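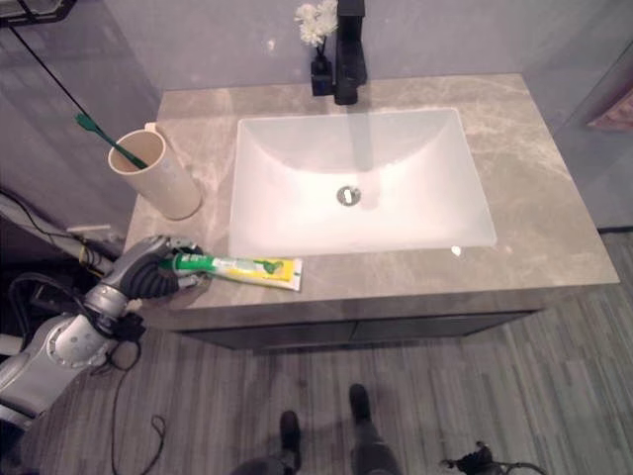 Hydration Packs for Long-Distance Trail Running: Fit, Flow and Upkeep
Speaker notes, Avmont Trail Running Federation, September coaches' session

Opening

Welcome the coaches and confirm that everyone has the handout. State that the session covers running vests and packs with a soft reservoir. Handheld bottles and waist belts are the subject of the afternoon talk and questions on them should be held until then.

Source of the material

The remarks draw on the federation's gear survey, completed by 307 members after the Hesimby Ridge race. Of these, 161 ran with a reservoir pack and 118 with front-mounted flasks. The remainder carried handhelds or relied on the aid stations. The survey was voluntary and favors experienced runners. Say so before giving any results.

Slide 2: Fit

A vest should be fitted full. Runners who try on an empty vest in a store tend to buy one size too large, and the pack begins to bounce once water is added. Ask members to bring a filled reservoir to any fitting.

Chest straps should be set so that a full breath can be taken without strain. The lower strap is tightened first. As the reservoir empties, the side straps need to be taken in, and this should be practiced on the move.

The most common complaint in the survey was rubbing at the collarbone. The second was rubbing under the arms, reported mainly by runners in sleeveless shirts.

Pause for questions on sizing.

Slide 3: Flow

Show the two sample vests, the Plundico and the Iwasaki. The federation does not endorse either model. They were chosen for their different hose routing: the Plundico hose passes over the shoulder, and the Iwasaki hose comes under the arm. Pass both around the room.

Points to make:
Bite valves stiffen with age and should be replaced each season.
Air left in the reservoir causes sloshing. Turn the filled reservoir upside down and draw the air out through the hose.
In freezing weather, blow the water back down the hose after each drink.

Slide 4: Upkeep

Plain water leaves little behind. Drink mix is another matter, and the hose is where the trouble starts. The reservoir should be emptied on the day of the run, washed with warm water and mild soap, and hung open to dry. The hose is cleaned with a long brush and hung separately.

The vest itself is washed by hand in cool water. Fabric softener should not be used. Straps are left unbuckled while drying.

Slide 5: Race rules

Remind coaches that the Hesimby course now requires every runner to leave the start with at least one liter of water. Marshals check at the start line and again at checkpoint 11. Runners who arrive with a leaking reservoir may borrow flasks from the start tent while supplies last.

If time is short, skip the next item and go directly to questions.

Optional: repairs on the trail

A small hole can be closed with a patch made for sleeping pads, provided the surface is clean and dry. Tape alone will not hold against the pressure of a full reservoir. A torn strap can be tied off with spare lace.

Questions

Repeat each question into the microphone before answering. Medical questions, including those on salt tablets, are to be referred to the first-aid desk. Collect the sample vests before the room is released for lunch at 12:30.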